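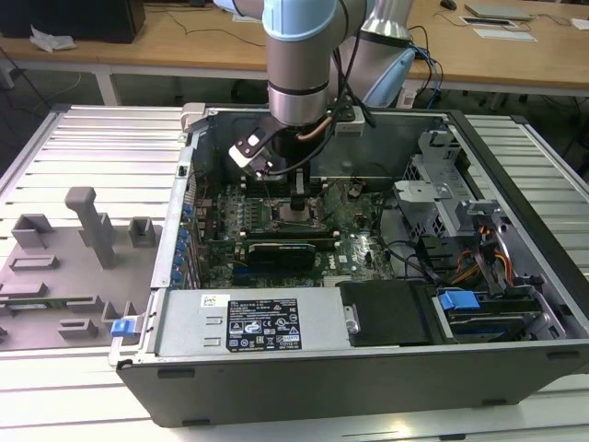
Como se assenta um módulo de memória sem forçar a placa-mãe? Com as travas abertas, o entalhe alinhado à chave do slot e pressão igual nas duas pontas, até as travas fecharem.

Escrevi isso no alto da página para não ter de explicar de novo à Agustina, que pegou a bancada da tarde.

3 de fevereiro de 2021. Torre deitada, tampa lateral fora, soquete do processador aberto. Slots pretos, travas brancas. A placa de vídeo continua no lugar. O Roel prefere tirá-la antes de mexer na memória; eu só tiro se atrapalhar a trava de baixo.

Pedido da Ploltent: 11 torres, 2 módulos em cada uma. Chegaram 19 módulos na caixa da Troncoso. Faltam três. Mandei mensagem à Estela às 10 e até a hora de fechar não houve resposta.

Conferir amanhã a etiqueta da fonte contra a ficha. Em dezembro saiu um lote com a ficha errada e o erro só apareceu na entrega.

Pasta térmica: resta meio tubo. Pedir outro. Não abrir a alavanca do soquete com a pulseira solta, o cabo enrosca.

Parafusos da tampa no pote pequeno, separados dos do disco. Rosca diferente.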